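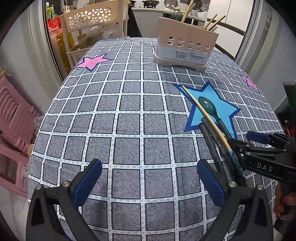 The brakes on the Karkov finally went soft on me in September, which I should have seen coming, because the pedal had been getting lower all summer and I had been getting better at pretending it wasn't. For anyone new here, the Karkov is my little two-door sedan, older than my marriage and a good deal less forgiving. I had the workshop manual spread out on the kitchen table most evenings that month, on top of the gray-and-white checked tablecloth with the big blue star on it, and I'd follow the brake diagrams with one finger while my tea went cold. Mairéad says I read that manual the way other people read novels, and I suppose I do, except that I never seem to get to the end.

Home Garage Diary Parts Wanted Road Trips About Write to Me

September
Posted by Cormac Brophy

Now, a soft pedal usually means air in the lines, and air in the lines usually means an hour of bleeding the brakes and a sore back the next day. So that's where I started. Mairéad sat in the driver's seat with a magazine and pumped when I hollered, and I lay on the garage floor with a jar and a length of clear tubing. We did the back wheels, then the front. The pedal came up beautifully! I was so pleased with myself that I took us both out for pie.

By Sunday it was halfway to the floor again.

I did what I always do when I'm stuck, and called Finbarr Moynihan. Finbarr ran a garage for most of his working life and he has a way of letting you talk until you've said the foolish thing out loud yourself. I told him there were no puddles under the car, no wet patches on the inside of the tires, nothing weeping at the unions. He asked if the reservoir was going down. I said well, yes, a little, but I'd been topping it up. There was a long quiet on the line.

"Where do you suppose it's going, Cormac?"

The Karkov has a master cylinder bolted right up against the booster, and when the rear seal on the cylinder gives out, the fluid doesn't drip on your floor where you can see it. It slides back into the booster and sits there. You can go on topping up for weeks and never find a drop. I took the two nuts off, eased the cylinder forward, and there it was, a nice brown dribble down the face of the booster, and the paint underneath lifting off like old wallpaper. (Brake fluid and paint do not get along. I have known this since I was sixteen and I still got some on the fender.)

So then came the question of a new cylinder or a rebuild kit, and I have to say I went back and forth on this more than a grown man should. A kit is cheap and it's satisfying work, but it's only as good as the bore you're putting the seals into. I cleaned mine out and ran a fingernail along it, and there was a ridge you could feel plain as day right where the piston rests. New rubber on a ridge like that might last you a month. I've done it before on the old Perkier, years ago, and ended up doing the entire job over in the rain outside my sister-in-law's house, and I wasn't eager to repeat the experience.

A new one it was, then. I found a Fankhauser cylinder through Korkor Frimpong, who many of you know from the Mokthorpe meet. She had two of them on a shelf from back when she was keeping a Karkov wagon going, and she let me have one for 63 dollars and a promise to bring her some of Mairéad's plum jam. I think she got the short end of that but she wouldn't hear otherwise.

A few notes for anybody doing the same job. Bleed the new cylinder on the bench before you put it in. I clamped mine in the vise by the flange, ran two short hoses from the outlets back into the reservoir, and worked the piston slowly with the blunt end of a screwdriver until the bubbles quit. It takes longer than you'd think, and you'll be sure it's done well before it is. Check the pushrod clearance too. The Fankhauser is a hair different in depth from the original, and I had to turn the adjuster in a touch to keep the brakes from dragging once they warmed up. And start the pipe nuts by hand, all the way, before a wrench gets anywhere near them. I crossed one on my first try, caught it in time, and had to go sit on the step for a minute.

I also mopped out what fluid I could reach inside the booster with rags wrapped around a bent piece of wire. Ita Ó Dálaigh wrote to tell me that I ought to replace the booster while I'm in there, and he's probably right, he usually is. It holds vacuum fine when I test it, though, so it's staying for now, and I've put it on the list for winter along with the heater valve and that window crank.

The odometer read 2,612 when I pulled out of the drive afterward. That's its second or maybe third time around, so please don't write in asking if she's for sale as a low-mileage car! I did a few gentle stops on our own street, then a few harder ones out past the feed store, and the pedal was high and firm and the car pulled up straight. I drove it to the post office and back every day that week for no good reason, and checked the reservoir each night with a flashlight. It hasn't moved off the line.

The fender is going to want painting. I've got a can of something close to the right green, and Mairéad has already said it isn't close at all, so I'll be taking the fuel door down to the paint counter to have it matched. Korkor, your jam is in a box by the front door and I'll bring it over when I've got the car looking decent.

Questions or spare Karkov parts? Use the Write to Me page. © Cormac Brophy Back to top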